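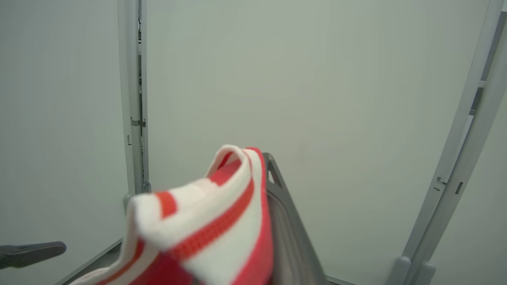
El paño de rayas rojas y blancas, hecho un gurruño.

Paños Tusta, de Farnlow: reseña tras un mes de uso

Compré el juego de 5 en octubre, convencida de que un paño no puede decepcionar a nadie porque nadie espera nada de él. Me equivocaba un poco.

Lo bueno: seca. Las copas salen sin pelusa desde el tercer lavado (antes, parecían haber dormido con un gato). El grosor se agradece con las fuentes del horno, aunque de manopla no sirve, y tengo un dedo que lo certifica. El rojo ha aguantado a 50 grados sin teñir el blanco, y eso que la etiqueta recomendaba menos y yo la leí el martes siguiente.

Lo malo: doblado abulta como una toalla de playa. En mi cajón caben tres; los otros dos viven colgados del horno, muy ofendidos. Y la trabilla para colgarlos se descosió en uno a la segunda semana.

Cuestan 44 euros. Por ese precio esperaba que secaran solos. Aun así, repetiría si los rebajan.

Nota: 7/10

Thilini Akanda

Reseñas recientes
Escurreplatos plegable Neter
Delantal Weerasinghe, 100 % lino
Tabla de cortar Farnlow, segunda versión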